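Sunday, August 20, 2023

Slept late, then spent most of the day with the planner, and I can't say I minded. The bedroom world loads properly now, black door and teddy bear and all, and I've grown oddly fond of it. Nuria wrote last night that the arm was still taking the long way round in run 2547, so I started there with my coffee and worked backward through the logs.

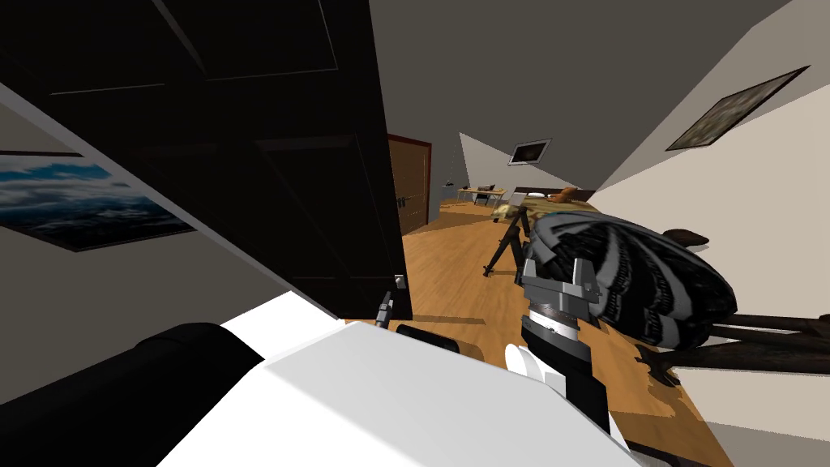

I think the trouble is in the collision margins — Ravindra padded every mesh back in December and I never thought to ask by how much. I cut the padding on the wrist and let it replan 60 times while I called Mom. Salim wants the Barasa branch merged before he flies, bless him, but I'd like one more evening with the camera pose first. Adhiambo has promised to read my notes if I keep them under six pages. I'm on page four and still going.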